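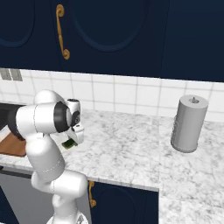

Re: [plestusine-users] Wrist flips when approaching the cutting board

Hello all,

Sorry for the slow reply. I wanted to run this properly before saying anything, and the kitchen set takes a good while to get through on my machine (I know, I know, I should move to the bigger one).

On an afternoon in June, a list member at Lukport wrote:

> We're using Plestusine with the Gustora kitchen and the place-on-board
> task. The grasp is fine, but on the way to the board the planner
> sometimes picks an elbow solution on the other side and the wrist
> swings right around. It gets there in the end, but the path is
> awful and the controller hits its velocity limit. Out of 1,000
> seeded runs we get 249 like this. Is it our cost weights, or is
> the IK seeding meant to behave this way? We have tried raising
> the smoothness term and it didn't help much.

First of all, thank you for including the seeds! It makes such a difference when I can run the very same thing you did. And no, I don't think it's your weights. Here's what I'd try, in this order.

1. Seed the IK from the grasp posture

By default the goal sampler draws fresh seeds for the place pose and keeps whichever solution scores best on clearance alone. The board is close to the front of the counter, so several quite different arm shapes can reach it, and clearance doesn't care which one you were in a moment ago. Set goal_seed to "current" and leave the random draws as a fallback. I'd also bring the draws down to 19, as anything past that only seemed to find me more odd elbows. 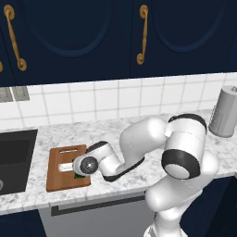
2. Check the margin on the attached object

Once the gripper closes, the held item is added to the robot's collision model with the same padding as the links. For something as small and flat as the green piece in this task, that padding is bigger than the object, and the planner starts refusing perfectly good low approaches over the board. Give attached objects their own padding value, and allow contact between the held item and the board for the last waypoint only. Please don't switch off collisions for the whole board, tempting as it is. I did that once and spent a whole evening admiring a forearm planned straight through the wood.

3. Raise the trajectory optimizer's iteration cap

Ours is 400. The shipped value stops early, and smoothing a half-finished path can look very much like having your weights wrong. I'd leave your smoothness term back at its default while you test this one. 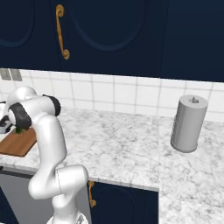

Wrist over the cutting board, with the green item on the board and the paper towel holder at right.

If you still see flips after all that, could you send me the joint log from just before the place segment? I have a hunch about how the Hoxha bridge wraps the last joint angle, and I'd love to see it in somebody else's data before I go blaming the bridge on a public list. My patch for the separate padding value is sitting on the attached-padding branch, and comments are very welcome, even the grumpy ones.

Cheers, and good luck with it,
the Plestusine planning maintainer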